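Jul 21, 2022

Back on the Machala boundary sheets, and I've finally got all 46 of them open at once (the laptop is not happy!). Zdislava was right about the second survey. Whoever redrew the Telinska side moved the parish line north of the mill stream and then lettered the old name over both banks, so you'd think it had always been one place. Sneaky, and kind of beautiful too.

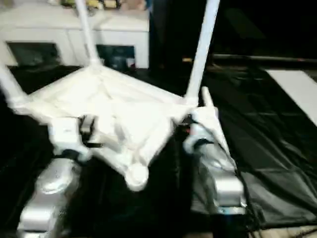
I went through the place name list again after lunch – 144 entries, and the ones in the Komwood valley are a mess. Same hamlet, three spellings, depending on which office was paying. I'm keeping all three in the table for now. Orest wants a single "official" column and I keep telling him that's the very thing we're supposed to be asking about, but fine, we can fight it out when he's back.

Also reread my February notes on the Wirnadley tax maps. I'd written "blank = unclaimed??" in the margin, which is just wrong, people were grazing up there the whole time. Fixed that.

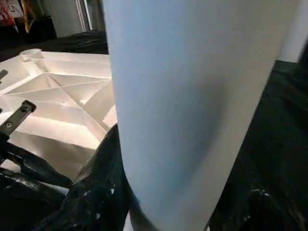 White cylinder, ribbed white plastic part to the left of it.

Still to do: rescan sheet edges, ask Zdislava for the clerk's letters, and sort out who drew the stream twice.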